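Gralteck puts off the big robot until March

December 8, 2023

Gralteck has trimmed its automation budget to $2078, down from a figure it would prefer not to repeat. Over $600 of that goes to small desktop arms like this one, with printed gray brackets and black servos.
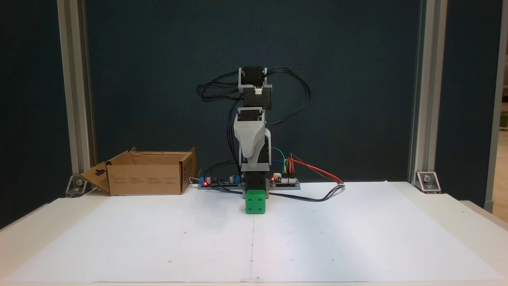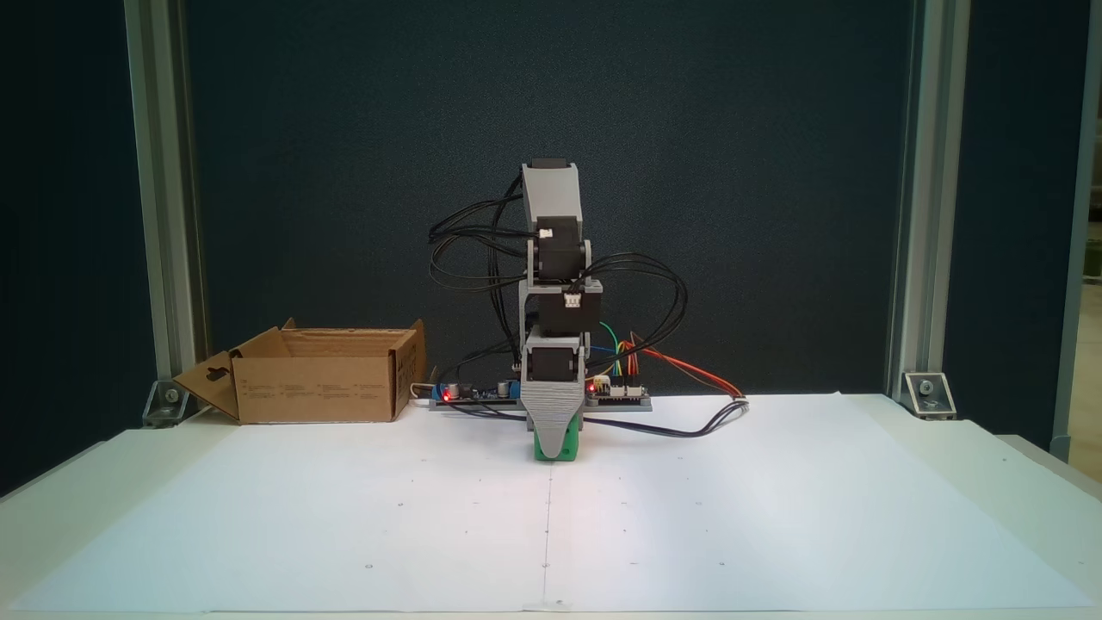

Another $200 is set aside for cables, a line last year's plan left out entirely. The Machala office has asked for 12 arms and will be getting two.

Recent items
Musura renews its forklift lease
Utano delays warehouse move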